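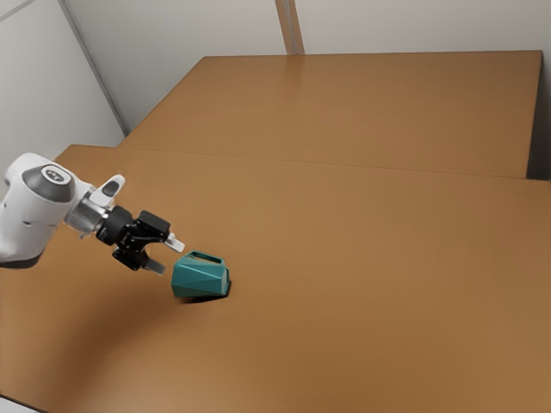

Figure 1. The simulated Trevor cell with the gripper open near the teal container.

Setting Up and Looking After the Trevor Cell
Project report, Robotics and Automation Lab
Consuelo Herrero and Rocío Ibarra

1. Background

Trevor is the name of the simulated robot cell used in the second-year automation course. It has one arm with a two-finger gripper, two wooden tables placed end to end, and plain walls. Students use it to test pick-and-place programs before they get time on the real arm.

When we took over the cell, it had been edited by several project groups and had no written setup. Programs that worked in one copy of the scene failed in another. Our task was to rebuild the cell from a clean start, find out why the grasps were unreliable, and leave behind a procedure that the next group could follow. We were not asked to write a new grasp planner, and we used the Foritz planner as it was.

The scene runs in Bulen, the simulator installed on the lab computers. Contact settings and object weights are kept in a separate file that is read by a small tool called Flerent. Both have to be opened in the right order, which caused us some trouble early on (see section 4).

2. Rebuilding the cell

We started with an empty scene and added the parts one at a time, saving after each one. The arm base came first and was fixed to the world. In the old scene the base was attached to the near table, so when someone moved the table to get a better view, the arm moved too and every stored position was wrong.

The tables were next. They look like one long surface with a thin seam, but they are separate bodies, and in the old scene the far one was slightly higher than the near one. Objects pushed across the seam would catch on it and tip over. We set both heights from the same value in the scene file so they can't drift apart again. All picking is done on the near table, and we leave the far table clear. It was meant as a place area in an earlier project and could be used that way later.

The gripper took the longest. The model has a metal flange between the arm and the gripper body, and the old tool definition left the flange out. The planner believed the fingertips were closer to the wrist than they were. With the flange included, the tool center point sits between the two fingertips, where it should be.

For the test object we kept the teal container with the handle opening on top. Several groups had asked for a plain cube, which is easier to grip. We kept the container for the reason that it is harder: its sides are flat facets at different angles, so a small error in the approach shows up as a slip or a twist. A cube hides that kind of error.

3. Checking the approach

Figure 1 was saved from the approach step of the test program. The fingers are spread and have not reached the container. The program stops at this point on purpose so that the pose can be checked before the arm goes any further.

At the stop we look at the gap between each fingertip and the object, and at the shadows on the table. The shadows were more useful than we expected. If the shadow under the container does not meet its base, the object is floating above the table and the contact settings have not loaded. Rocío found this after most of an afternoon spent looking for a mistake in the arm program.

The clearance used in the approach step is 60 mm, measured from the tool center point to the nearest face of the container. We tried less. The arm got there sooner but the upper finger sometimes hit the rim of the handle when the container was turned.

4. Faults found and repaired

Load order. If Bulen is opened before Flerent, the scene starts with default contact values and gives no warning. The tables become slippery and the container slides away when a finger touches it. We wrote a start script that opens Flerent first and refuses to continue if the contact file is missing.

Finger mismatch. One finger closed a little faster than the other. The two finger joints had different speed limits, most likely left over from a test by an earlier group. With the limits made equal, the container no longer gets pushed sideways during the close.

Collision shape of the container. The visible shape has a hollow slot through the handle, but the collision shape was a solid block. A finger could not enter the handle even though there was clearly room on screen. We split the collision shape into a body part and separate parts for the loop. This makes each run slower, and we accepted that.

Home position. The stored home position put the wrist close to a joint limit. Sometimes the planner answered with a long swing of the whole arm. Consuelo chose a new home position with more room in the wrist joints, and the swings stopped. We did not find out who set the old one or why.

5. Test runs

After the repairs we ran the full program 796 times with the container turned to a different angle at the start of each run. The runs were done overnight in batches and the log was checked in the morning. A run counted as good if the container was lifted, held and put back down upright.

Most of the failed runs had the same pattern. One fingertip met an edge between two facets, and the container rotated as the fingers closed. This is a limit of the grasp choice and the cell setup can't fix it. The other failures came from a batch in which the log file filled the disk. We left those in the record but marked them, and the start script now checks for free space.

We did not see the height fault or the sliding fault again.

6. Routine care

A simulated cell doesn't need grease, but it does need to be looked after. These are the checks we now do.

Before each session:
Start the cell with the script, never by opening the scene directly.
Send the arm to home and watch the full move.
Run the approach step and check that the container rests on the table.
Open and close the gripper 3 times and watch that both fingers move together.

After each session:
Save changes under a new name. The master scene is read only.
Write in the log what was changed, even if it was changed back.
Move the old run logs off the lab computer.

When the simulator is updated, the whole test program has to be run again before anyone uses the cell. The update in May changed how friction is handled, and we had to adjust two values in the contact file.

7. Remaining work

The lighting in the scene is fixed, so we don't know how a camera-based program would do under other conditions. The tool weight is also still the value from the supplier's model and has not been compared with the real gripper. Rocío has started a sheet for that comparison, and it is stored in the project folder with the start script and the contact file.

The handle grasp has only been tried by hand. The new collision shape allows it, and a few slow tries went well, but there is no program for it yet. The next group should start with the container facing the arm squarely and leave the turned positions for later — the slot is narrow, and the fingertips need to go in straight.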